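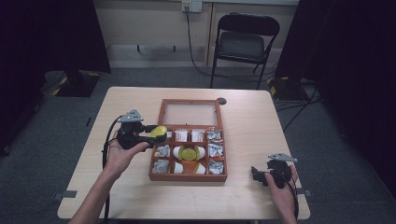 I have become a person who reads tea tins. It started in the dead part of summer, when I was trying to use up the last of a Christmas hamper, and by April it had turned into a full-blown hobby with a notebook, a dedicated kettle and a shelf that used to hold cookbooks. So this post is about tea, and more particularly about learning to brew loose leaf tea properly after 20-odd years of leaving a bag in a mug until it went the colour of a fence.

I'll say up front that I love a strong bag of breakfast tea and I'm never giving it up. First thing in the morning, splash of milk, standing at the back door looking at the state of the lawn — perfect. What I've found is that there's a whole second kind of tea drinking that happens at other times of day, and it's so much fun!

The gateway was a dark oolong. I'd bought it at a shop called Brolent, which is in the arcade near the old post office, down the end past the key cutter. It's a narrow little place and most of it is drawers. I went in wanting a present and came out with a paper bag of twisted black leaves and a handwritten label telling me to use water just off the boil and only steep it for a minute. A minute! I thought that had to be a mistake. I took it home, did as I was told, and it tasted like toast and stewed plums. Then I poured more water on the same leaves and it tasted of something else again, a bit like the smell of a cedar chest. I got six cups out of it and sat there grinning.

That second pour is the thing that hooked me. I'd never reused a tea leaf in my life, it seemed a bit miserly, the sort of thing people did in wartime. But with a decent oolong the second cup is often the best one. The leaves have had a chance to open up by then. If you use a glass pot (or a clean jam jar, which is what I used for the first fortnight) you can watch them unroll, and they end up as whole leaves with stems and everything.

Right, gear. You need very little of it, and I wish I'd known that before I bought some of mine.

The thing I use most is a small lidded bowl called a gaiwan. You put the leaves in, pour the water on, tilt the lid and strain the tea out through the gap. Mine holds 122 millilitres to the brim, which I know because I measured it on the kitchen scales when I was trying to work out why everything came out too strong. It's plain white and has a chip on the saucer. For the first week I burnt my fingers every single time. The trick is to hold it by the flared rim, where the porcelain stays cooler, and not to fill it right to the top. I still do fill it right to the top when I'm not paying attention, and I still yelp.

Next is the kettle. I have a Jonderov with a dial for the temperature, and I do love it, but I managed for weeks with the ordinary one. For black tea and dark oolong you want it boiling or very close. For green tea, boil it, then tip it into a cold mug, wait a bit, and pour it from the mug onto the leaves. I'd always thought I hated green tea. Every cup I'd ever had was bitter and tasted of boiled spinach, and all that time I'd been scalding it. Cooler water makes it sweet and grassy, a bit like fresh peas. I was so pleased with the first good one that I made my whole household try it, and they were polite.

And scales, if you already have them for baking. I put in five grams for the gaiwan and fewer for a big pot. Teaspoons are hopeless for this because some leaves are fluffy and some are rolled into hard little pellets, and a spoonful of one has nothing to do with a spoonful of the other. I made a pot of rolled oolong by the spoon early on and the leaves swelled up until they lifted the lid off.

Now the water. I resisted this one for ages because it sounded fussy. Our tap water is fine to drink and I've never given it a thought. But I went away for a long weekend on the coast, took the same tea with me, brewed it the same way, and it was flat and chalky with a skin on top. Back home it was lovely again. The water down there is hard and ours is soft, and that was the entire difference. If your tea always has a film on it, try a cup made with filtered water before you blame the tea. It might save you some money.

Speaking of money! You can spend a frightening amount if you let yourself. The dearest thing I've seen in person was a pressed cake of aged pu-erh in a locked cabinet at Brolent, with a tag on it for $820. I asked if I could smell it, and they very kindly got it out. It smelled of old books and damp earth, and a little bit of my grandfather's shed. I handed it back with both hands. My own limit is $50 for something special, and that's meant to last me through the season. Most of what I drink costs a lot less. When you work it out by the cup, with the leaves going round five or six times, it's cheaper than anything from a café.

Pu-erh was the one I was most nervous about, and it's ended up being my favourite for cold nights. It's fermented and pressed, so it comes in cakes or bricks or little nuggets, and you have to prise a bit off with a pick. (I use an oyster knife. Please mind your hands.) You give it a quick rinse with hot water first, throw that water out, then start brewing. The ripe kind goes nearly black, like coffee, and it's smooth and earthy and sits very well after a heavy dinner. The raw kind is another creature altogether — sharp and bright, and if you leave it too long it will turn your mouth inside out. I've had one cup of raw pu-erh that was gorgeous and four that weren't, and I'm going to keep trying.

I should put in a word for storage because I got it badly wrong. Tea picks up smells from anything near it. I kept a bag of jasmine pearls in the same cupboard as the curry powder, only folded over and pegged, and within a month I had jasmine and cumin pearls. Into the compost they went. Everything now lives in tins with tight lids, away from the stove and out of the sun. Pu-erh is the exception, it likes a bit of air, so mine sits in its paper wrapper in a cardboard box at the other end of the hall, well away from the kitchen.

My favourite tin, by the way, is an old one from Nørgaard that I found at an op shop. It's dark green, dented on one side, and has a second inner lid with a little knob that you have to coax out. It holds 260 grams of leaf if you tap it down. I've got the everyday oolong in there.

If you'd like to give this a go, I'd start with a dark oolong, same as I did. It's very forgiving. Use plenty of leaf, hot water and short steeps. Count to 30 for the first cup, pour it all out, and add ten seconds or so each time after that. Don't leave the leaves sitting in water between cups, as that's where the bitterness comes from. Drink it without milk, at least for the first one. And have it when you've got a bit of time up your sleeve, because it does take a good half hour to work your way through the cups, and half the pleasure is in pottering about with the kettle.

You could go the other way and start with something iced. Put two spoons of any green tea in a jug of cold water before bed, stick it in the fridge, strain it in the morning. That's the whole recipe, and it's never bitter. I drank it by the litre in February.

Next on my list is a yellow tea, which I've only read about, and then some white tea from Cemumen, a small importer that sends out a little catalogue with tasting notes so over the top that I read them aloud at breakfast. One of them promised "the hush of a pear orchard". I've ordered it, obviously. I'll put up some notes once I've been through the packet a few times, and if you've got a favourite you think I should try, please leave it in the comments. I'm especially after a smoky one that doesn't taste like a campfire has been put out in it.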